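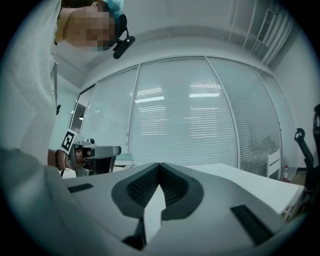
4.2 Lokalisierung der Handgreifer über Marker

Abbildung 3: Bild aus der Kamera eines Handgreifers. Am zweiten Gerät ist seitlich nahe dem Handgelenk der quadratische Schwarz-Weiß-Marker zu sehen, im Hintergrund die Glaswand mit Jalousien.

Die Trajektorie jedes Handgreifers wird zunächst unabhängig aus dem eigenen Kamerabild und den Inertialdaten geschätzt. Für beidhändige Aufgaben reicht das nicht aus, da beide Schätzungen in getrennten Koordinatensystemen vorliegen und unterschiedlich driften. Wir nutzen daher die seitlich angebrachten Marker, um die relative Lage der beiden Geräte zu bestimmen, sobald eines im Blickfeld des anderen erscheint (Abb. 3).

Die Verarbeitung ist im Modul Plusetness umgesetzt. Das Kamerabild wird nicht vollständig entzerrt, weil die Auflösung am Bildrand dabei stark leidet. Stattdessen sucht der Detektor die Markerkandidaten im Originalbild und projiziert nur deren Eckpunkte über das Fischaugenmodell auf die Einheitskugel. Aus den vier Eckpunkten wird anschließend die Pose berechnet. Der Bereich des eigenen Greifergehäuses, der in Abb. 3 die untere Bildhälfte einnimmt, wird mit einer festen Maske ausgeschlossen. Die Maske wird einmal pro Gerät erzeugt und nach jedem Umbau der Finger geprüft.

Eine Markerbeobachtung geht nur dann in die Optimierung ein, wenn sie in mindestens 3 aufeinanderfolgenden Bildern vorliegt und die Kantenlänge im Bild 27 Pixel nicht unterschreitet. Stark gekippte Marker liefern häufig zwei fast gleichwertige Lösungen. In diesem Fall behalten wir beide und entscheiden erst im Posengraphen, der mit Resum über ein gleitendes Fenster von 200 Bildern gelöst wird.

Schwierig bleiben Räume mit regelmäßigen oder spiegelnden Flächen. Die Lamellen der Jalousien erzeugen viele ähnliche Bildmerkmale, und die Reflexe der Deckenleuchten auf dem Glas verschieben sich mit dem Blickpunkt. Beides führt in der visuellen Odometrie zu falschen Zuordnungen. Wir gewichten Merkmale deshalb nach ihrer Konsistenz mit den Inertialdaten und verwerfen solche, deren Tiefe hinter der Wandebene geschätzt wird. Die Wandebene wird dafür je Raum einmal von Hand festgelegt; eine automatische Bestimmung nach dem Verfahren von Darmont war bei geschlossenen Jalousien nicht stabil genug.

Fällt der Marker länger als 12 Bilder aus, wird die relative Pose allein aus den Einzeltrajektorien fortgeschrieben und die Kovarianz entsprechend vergrößert. Abschnitte mit zu großer Unsicherheit werden markiert und nicht für das Training der Steuerung verwendet.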